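Foulkes Bakery open day, or how I spent a Sunday watching other people's sponge

I signed up for the Foulkes open day back in May, mostly on the strength of the words "includes cake." Their place is on the edge of Feledgate, behind a tire shop, and the bus lets you off on the wrong side of the road. I got there with 4 minutes to spare and was handed a hairnet that fit like a shower cap on a grape.

Our guide was Efua Sarpong, who runs the sponge side. She has been folding egg whites for a living for 14 years and has no patience for recipes that say "until just combined." Combined is combined, she told us. She folds well past the point where I lose my nerve and start apologizing to the bowl. The batter was glossy, fell in a slow ribbon, and did not seem to miss my apologies.

Then the ovens. The chiffon goes in low and stays in for 90 minutes in the big tins, which explains a few things about the chiffon I made for my sister's birthday in 40. We were allowed to look through the glass one at a time. A man ahead of me looked for so long that the line behind us began to discuss him.

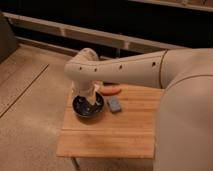 Béla Balogh does the Drarnia, a layered walnut and apricot thing his section makes for the holidays and, when pushed, for visitors. He rolls the dough so thin that you could read a parking ticket through it. I had a go and produced something closer to a bath mat. He said it was "very even," which I have since decided to take as praise. The rolled sheets rest before filling, and while they did I had time to admire the small square wooden table with the big cream-colored robot arm stretched out over it, and to reflect that I have about that much counter space at home and still can't keep it clear. Then the apricot went on, in a layer far meaner than mine would have been. His slices hold together. Mine slump.

Tasting was upstairs. The chiffon was lovely, the Drarnia better, and the coffee came from a Nadex machine that made a noise like a goose and gave me hot water twice. I bought a box to take home. There were two slices left by the time the bus reached my stop, and I'd like it noted that the ride is fairly long.

Next time I'm bringing my own hairnet. Efua's advice on the egg whites, for anyone who asked: cold bowl, room temperature eggs, add the sugar later than you think.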